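Project report: tidying a room with a two-armed robot in simulation

Our group had one term to get a simulated robot to deal with things left on top of a low cabinet. Primo Vitale wrote the arm control, and the rest of us split the room model, the logging and this report. We called the project Fonby, after the folder it started in.

All the work was done in the simulator on the lab machines at Seterport, mostly on Tuesday afternoons. 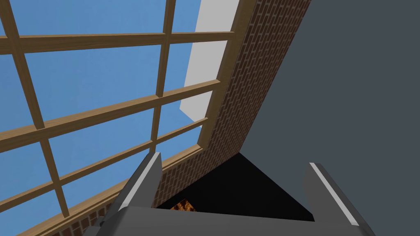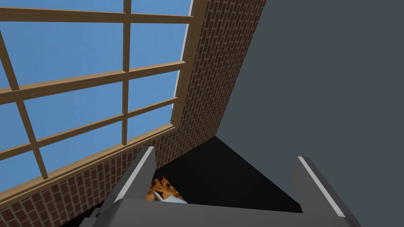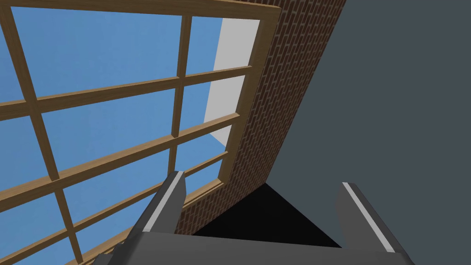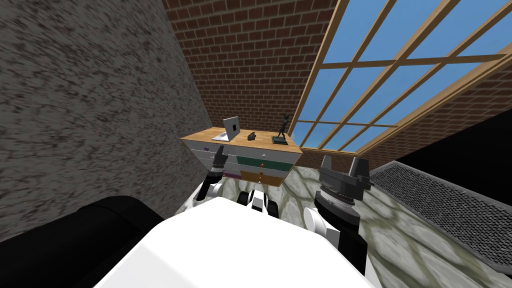 Choosing which camera to trust took up more of the term than we had planned. Our first program used the wrist views alone, as the course notes suggested. A wrist view is good when the gripper is close to an object and pointing at it, but with the hand turned upwards it gives you window bars, blue sky and brick, and a detector trained on household objects has nothing useful to say about those. The head view has the whole cabinet top in it, with the laptop, the small dark object and the statuette well apart from each other, so we moved the first search step there. The wrist cameras now come in only for the last part of the reach.

Method

The program has four stages. It finds the cabinet from the head view, picks a target, moves one arm to a point above the target, and then hands over to the wrist camera on that arm. Each stage can fail and send the robot back to the one before. At first we let it go back as often as it liked, and one run went round in a loop all through lunch. We set a limit of 50 retries for a run, and anything over that was logged as a failure.

The camera frames were saved with the joint positions so that we could replay a run afterwards. We kept 3142 frames in total. Of these, 2000 were used for tuning the detector and the rest were left for checking.

Problems

The wrist angle caused the most trouble. The control code and the room model had different ideas of which way was zero, and the difference was 90 degrees. The arm still moved smoothly, so we did not notice for two weeks, and Primo spent that time changing the speed settings. We found it when we printed both sets of numbers side by side.

The second problem was lighting. Dark objects were missed more often than pale ones, and changing the detector threshold helped with some and made others worse — we did not solve this.

The third was time. The Munshi planner we were given is slow when both arms are moving, so in the final version one arm is parked before the other starts.

What we would change

We would test the camera angles before writing any control code. A morning spent moving the arms by hand in the simulator and saving a view from each pose would have shown us most of this. We would also agree on one set of axes and write it on the first page of the log book.

The group taking over next term wants to try the Mivau gripper model, which has longer fingers. The room files and the replay script are in the shared folder. The script needs the joint log and the frames in the same directory or it stops with an error.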